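Tuesday, 21.40

Cleared out the dining room at the Grarkby flat today. Left Brorivbridge at half past eight, arrived a little before eleven with one stop for diesel. Odometer read 1,889 on the trip counter, which I had not reset after the summer, so the figure is useless for claiming mileage. Reset it in the car park.

Key stiff in the lower lock. Graphite, not oil, next visit.

Radiators

Set to 2 on arrival. The valve under the window does not close fully and the pipe stays warm at zero. Bled it, very little air, then black water. Pressure at the boiler 1.3 afterwards. Bendik Viklund thinks the pin is seized and that a tap with the handle of a screwdriver will free it. I tried this. It did not free it. He has a spare head of the same thread and will bring it when he comes for the shelving.

Sideboard

Contents sorted into keep, Bendik, and tip. The top drawer was all paper: guarantees, a manual for a Pitkänen mixer that went years ago, electricity bills in two formats. Kept the bills with the meter serial number on them. Meter reading today 2,720, written on the inside of the cupboard door under the previous one, in pencil.

The lower left door has dropped on its hinge by perhaps 3 mm and catches on the plinth. Took it off, plugged the old screw holes with matchsticks and wood glue, left it clamped flat over lunch and refitted with the same screws. It clears now. The right door will want the same treatment within the year.

Crockery wrapped in newspaper and packed on edge, two boxes. The box marked Clutau is the good set and must not go underneath anything. Tyra Westerberg wants the gravy boat and I want to be rid of it, so that is settled.

Lunch

Soup from the flask, bread, the last of the cheese. Tyra came up at one with coffee and stayed until after three. She read the bills aloud for a while. We agreed that the chairs stay with the table and the table stays with the flat, at least until the tenancy question is answered. She would take 50 for the lamp, I would have given it to her, and it took several minutes to establish that we were arguing in opposite directions.

Table

Left until last on the grounds that everything else ends up on it. Used the red mesh basket, held over the corner of the table with the left hand and filled with the right. It is a poor design for anything small, as crumbs go straight through the grid, but for larger rubbish it is adequate and it weighs nothing. A tissue, a clear drink bottle with the white cap still on, and a paper cup with a blue pen doodle on its side. The bottle is for the deposit machine and should not have gone in with the rest.

The cloth is the white one with the pale flowers woven in. Smoothed it by hand and felt for crumbs, which is more reliable than looking for them on that pattern. It goes in at 40 degrees with no softener, and must be ironed slightly damp from the back or the flowers come up shiny. I did not take it home this time.

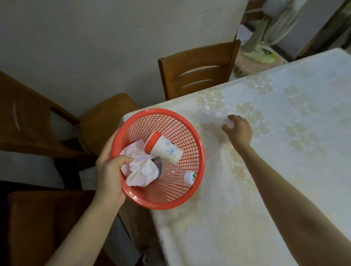

For next visit

Graphite for the lock. Valve head, if Bendik has not been first. Longer screws for the right sideboard door. Bags, as there were two left on the roll and I used both. Ask at the office whether the storeroom in the basement is still let with number 128 or has been separated from it, since the padlock has been changed and neither of my keys fits.

Locked up at 17.15, radiators back to 1. Rain from the bridge onwards and the offside wiper leaving a band at eye level. Home before eight. Ate standing up, then found the gravy boat in my own bag, wrapped in a tea towel. Rang Tyra. She will collect it on her way past, or I shall take it back up.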